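Nasescombe wants diners to pay for the plate as well as the food

3 min read

Nasescombe's town council has agreed to let restaurants add a separate "tableware charge" to the bill, starting in June, and has asked the public to believe that this will cut waste.

The charge can be as much as 59 cents per diner. Any place that serves food on washable plates can apply. In return, owners have to promise that they will stop handing out paper and foam plates to people who eat in. The town will take their word for it. There is no inspector, and the notice published on 2018-03-03 does not mention a fine.
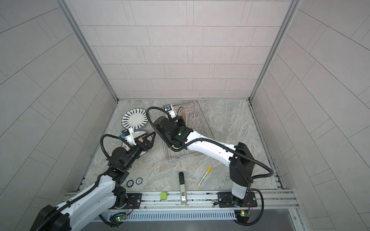
Supporters say the plan has already been tested. It has, after a fashion. Nine restaurants took part in a trial last year, all of them on the same two streets, and the town says their trash went down. Asked by how much, the council's press office sent over a one-page summary with no weights in it. Asked again, it sent the same page.

The nine were also paid to take part. Each got a grant of $200 toward new dishes, and most of them had been using washable plates before the trial began. It's hard to see what was being tested.
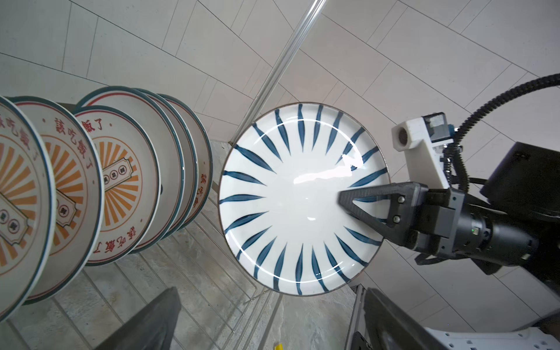 Who pays, and for what

Mladenović, a family restaurant near the bus station, was in the trial and plans to add the full charge. The owners say dishes break, soap costs money and somebody has to stand at the sink. All true, and all true for as long as there have been restaurants. Those costs used to be part of the price of lunch.

Suder, the noodle shop across the road, was also in the trial and says it won't bother. Its manager thinks customers will see the extra line, get annoyed and take it out of the tip. The town's notice says nothing on tips. It also doesn't say whether a child's meal counts as a diner, or what happens when two people split one dish.

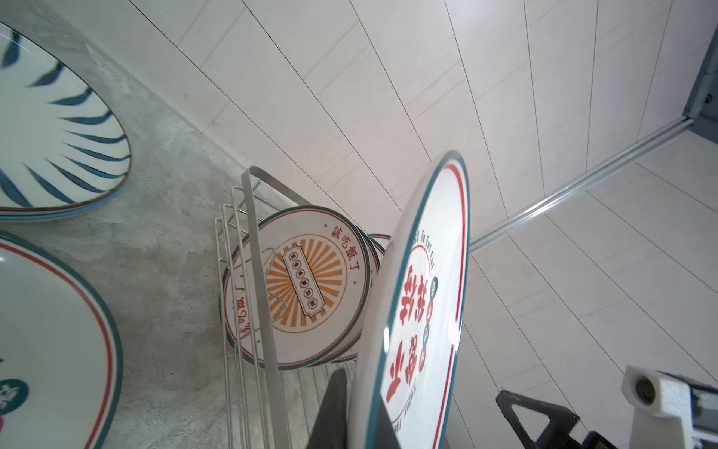

Patterned plates, some standing in a wire dish rack.

Neighboring Mondton tried something close to this and dropped it before the year was out. Officials there blamed "low uptake," meaning that few owners signed up and those who did got tired of explaining it at the register. Nasescombe's plan doesn't mention Mondton at all. A council member who spoke at the last public meeting said the two towns were "very different," and then moved on to parking.

The stated goal is to have 100 restaurants signed up by the end of the first year. The town may get there. Signing up is free, the form is short, and the charge goes straight to the business. Whether a single foam plate stays out of the dump as a result is another matter, and the town has set no goal for that.
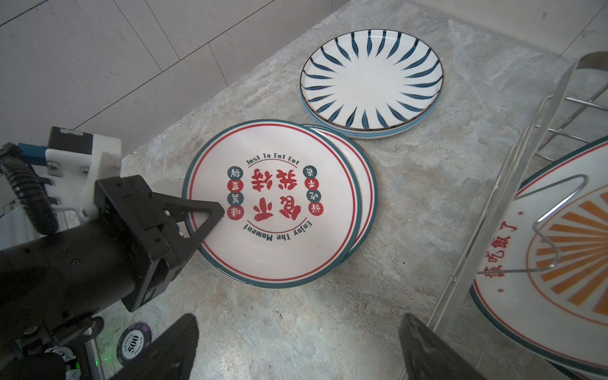
Aatos Mäkelä
Local business reporter

A cheaper idea was raised at the meeting and went nowhere: ban foam plates for eat-in meals and leave the bill alone. The chair called it "worth a look at some later date." No date was given.

Owners can pick up the form at the town hall front desk. Diners who object can write to the council, which says it will read all comments but does not plan to hold another vote before the charge begins.

Contact the newsroom | Copyright 2018, all rights reserved | Back to top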